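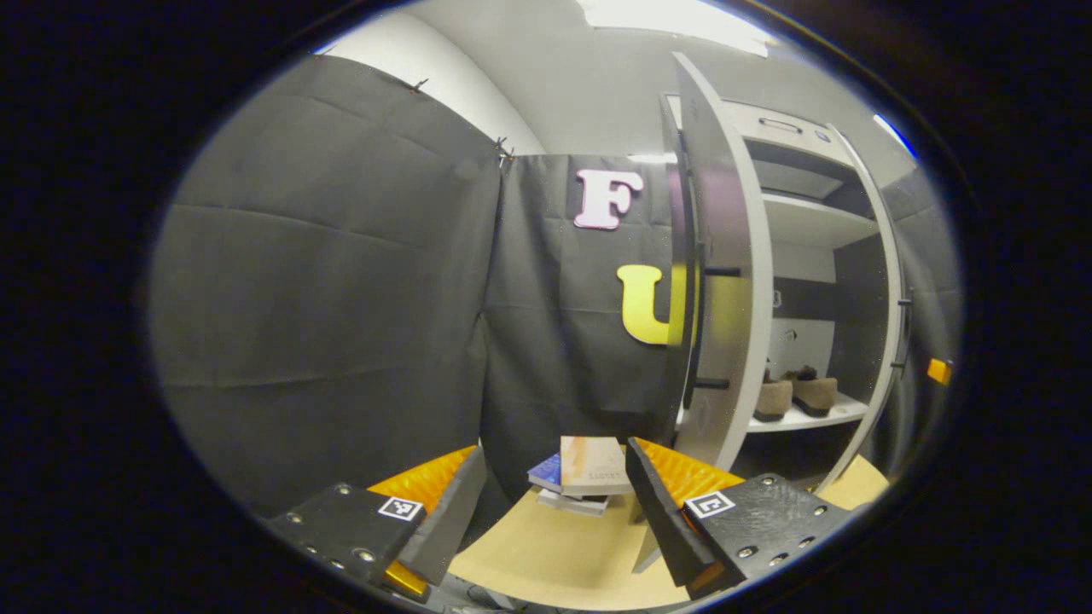
Comment accrocher un rideau épais sans percer, et surtout sans qu'il bâille ?

Bonjour à tous, je me lance parce que je tourne en rond depuis la rentrée. J'ai une petite pièce que je voudrais transformer en coin lecture et bricolage pour mes deux filles, et comme je suis locataire (bail chez Citstead, état des lieux au millimètre, ceux qui connaissent compatiront), pas question de faire un seul trou. J'ai donc mis de grands rideaux gris foncé qui partent presque du plafond, et pour l'instant ça tient avec des pinces noires : une en haut du premier rideau, et d'autres à l'endroit où il rejoint le deuxième. Sur celui du fond, il y a deux grandes lettres découpées, un F rose pâle et un U jaune. L'effet me plaît bien, sauf que le tissu garde des plis horizontaux, vous savez, ceux du pliage en magasin, et que j'ai toujours peur que tout descende un jour sur la table avec les livres.

Mes soucis, dans l'ordre où ils m'énervent :

D'abord les plis. Le tissu vient de chez Rønning, l'étiquette dit « ne pas repasser à haute température » et rien de plus. J'ai essayé de le laisser pendre en me disant que le poids ferait le travail. Au bout de trois semaines, toujours pareil.

Ensuite la jonction entre les deux rideaux. Si je les pince serré, ça fronce. Si je desserre, ça s'ouvre et on voit le bazar derrière (je ne vous fais pas la liste).

Enfin les lettres. J'aimerais en ajouter d'autres pour finir un mot, mais quand j'ouvre la porte de l'armoire blanche, elle passe devant le U et on n'en voit plus qu'un morceau. Est-ce que je décale tout vers la gauche ? Est-ce que je remonte ? Mon mari dit que personne n'ouvre une armoire pour lire un rideau, mais moi ça me gêne !

Merci d'avance, et désolée pour le pavé.
Mirabelle_du_palier

3 réponses

Ngọc Diệp

Coucou Mirabelle ! J'ai eu exactement le même casse-tête dans mon ancien appart, alors je te raconte ce que j'ai fait, tu prendras ce qui t'arrange.

Pour les plis, le poids tout seul ne suffit pas sur un tissu épais, en tout cas ça n'a jamais suffi chez moi. Ce qui a marché, c'est le vaporisateur d'eau et la main. Tu laisses le rideau accroché, tu brumises par bandes en partant du haut (humide, pas trempé, sinon tu auras des auréoles), puis tu tires doucement vers le bas en lissant avec le plat de la main. Tu laisses sécher une nuit, fenêtre entrouverte si tu peux. Fais un essai dans un coin du bas avant, parce que certains gris foncés marquent à l'eau. Si tu connais quelqu'un qui a un défroisseur à main, c'est encore mieux, mais garde un peu de distance avec le tissu vu ce que dit ton étiquette. Et pousse les livres avant, hein -- j'ai gondolé un album entier de cette façon et on m'en parle encore.

Pour la jonction, je pense que tu pinces bord à bord, et c'est de là que vient ton problème. Fais-les se chevaucher d'une bonne largeur de main, le rideau de devant par-dessus celui du fond, et ensuite seulement tu mets les pinces. Tu n'auras plus besoin de serrer. J'avais pris des pinces de bureau à la papeterie, la taille au-dessus de ce que je croyais nécessaire, avec un petit bout de feutrine à l'intérieur pour ne pas marquer le tissu. Pour le bas, deux points de couture à la main et on n'en parle plus, ça se défait en dix secondes le jour du déménagement.

Les lettres, moi je les mettrais carrément à gauche de l'armoire, porte grande ouverte. Tu ouvres la porte à fond, tu repères sur le rideau jusqu'où elle cache, tu mets une épingle à cet endroit et tu n'accroches rien au-delà. Si ton mot est long, tu le fais en escalier ! Ton F est déjà plus haut que ton U si j'ai bien regardé, donc tu as le début de l'escalier, il n'y a plus qu'à continuer dans l'autre sens ou à redescendre tout le monde. C'est quoi le mot d'ailleurs ? J'ai parié sur FUSÉE avec ma sœur.

Bon courage et tiens-nous au courant pour les plis.

bricolo_du_31

tringle à pression, point. ça se visse entre deux murs, zéro trou, tu en trouves partout. vérifie juste la charge max sur l'emballage parce qu'un rideau épais c'est lourd. les pinces c'est du provisoire

Tante Odile

Bonjour,

Je ne suis pas d'accord avec le message précédent. La tringle à pression, j'en ai eu une dans l'entrée, et sur un mur un peu farineux elle glisse, elle laisse des ronds gris sur la peinture, et on les retrouve ensuite sur l'état des lieux de sortie. Si vous y tenez, mettez une rondelle de caoutchouc ou de liège à chaque bout, et ne comptez pas dessus pour une grande largeur, ça plie au milieu.

J'ai mieux réussi avec un câble tendu entre deux meubles hauts et lourds. Chez nous c'était une bibliothèque d'un côté et une armoire de l'autre, et j'ai pris le kit Drivell de 300 cm avec les petits tendeurs. On passe le câble, on tend, on accroche le rideau aux pinces fournies. Il faut que les meubles soient bien pleins, sinon c'est eux qui viennent ! J'avais mis tous mes dictionnaires en bas. Je précise que mes rideaux étaient plus légers que ce que vous décrivez, alors allez-y doucement sur la tension les premiers jours et regardez si ça bouge.

Pour les lettres, je ne sais pas en quoi sont les vôtres. Les miennes étaient en feutrine, je les avais fixées par deux petits points de fil en haut, jamais de colle ni de scotch double face : cela laisse une trace brillante qu'on ne rattrape pas. J'ai fini par racheter un panneau entier pour cette bêtise, presque 100 euros avec l'ourlet.

Et pour les plis, je décroche et je passe à la machine en programme délicat, essorage minimum, puis je raccroche encore humide. Regardez bien l'étiquette avant, certains tissus rétrécissent et vous vous retrouveriez avec un rideau qui n'arrive plus à la table.

Odile

Mirabelle_du_palier

Merci à tous les trois !! Alors j'ai fait le coup du vaporisateur hier soir sur un coin du bas, pas d'auréole, je m'attaque au reste ce week-end. Le chevauchement, je me sens bête de ne pas y avoir pensé. Le câble me tente bien mais mon armoire est légère comme tout, il faudrait que je la remplisse d'abord, et puis elle s'ouvre du mauvais côté pour ça. Je garde l'idée sous le coude pour mars, quand on aura récupéré la bibliothèque de mes parents.

Ngọc Diệp, perdu pour FUSÉE, mais je garde le mot secret jusqu'à ce que les autres lettres soient découpées -- il m'en manque encore et j'ai plus de rose.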